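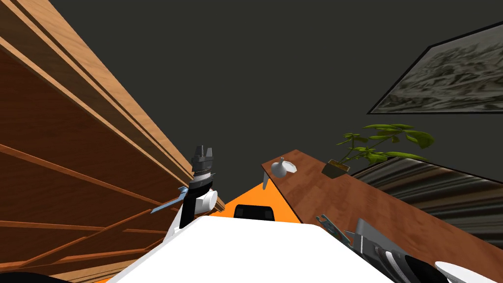 ## 3. Timeouts and the restart that follows

Most writing on timeouts in club handball asks whether they stop a scoring run. We think the more exciting question is what a team does with the first attack after play resumes. A coach has one minute of full attention and a whiteboard, and for a short while the team on the court is running something it has just agreed on. That is rare in a sport this fast, and it gives us a clean place to look at coaching.

Our material comes from the Skikunthorpe winter league, a women's amateur competition played from fall to spring. We coded 223 timeouts across 39 matches, using the match sheets and the league's own video. Elin Lougher coded every one of them, and Tudur Gronow coded a second time all those from matches played in December, without seeing the first set of codes. Where the two disagreed, it was nearly always over when an attack had ended - a blocked shot that rebounds to the attacking side can be read either way - and we settled these by treating the rebound as part of the same attack.

### 3.1 What counts as a set restart

We call a restart "set" when at least two players without the ball begin moving before the first pass reaches a back-court player. This is stricter than the definition in Gromov, who accepts any movement that looks planned, and looser than the one used by Borbély, who asks for a named play confirmed by the coach. We like Borbély's version a great deal and would use it if we could. Amateur coaches do not always name their plays, though, and several of ours call the same crossing move by a different name each month.

Timeouts called in the last 30 seconds of a half were kept in a separate group. Teams there are often playing for a single shot, and the defense knows it.

### 3.2 Patterns in the first attack

Set restarts were common, and they were wonderfully varied. The move we saw most was a crossing run between the center back and the left back, ending in a pass to the line player. Teams that used it tended to get a shot from inside nine meters. Teams that restarted freely shot from farther out and were quicker to do it, sometimes after a single pass.

The Fleseo side deserves a paragraph of its own. They called timeouts early, often while ahead, and used them to bring a wing player into the center for one attack only. Some 18 of their restarts followed this shape. Opponents who had met it before still had trouble deciding who should follow the wing - the outside defender usually went two steps inside, stopped, and looked across for help. It is a joy to code.

We do not claim that the timeout caused the better shots. Coaches who prepare restarts may also run better practices, and with one league we cannot pull the two apart. Section 4 compares these attacks with those that follow an injury stoppage, where the players also get a rest but the coach has less chance to talk to them.

**Figure 1.** Computer rendering: wooden shelving at left, dark gray wall, framed picture at upper right.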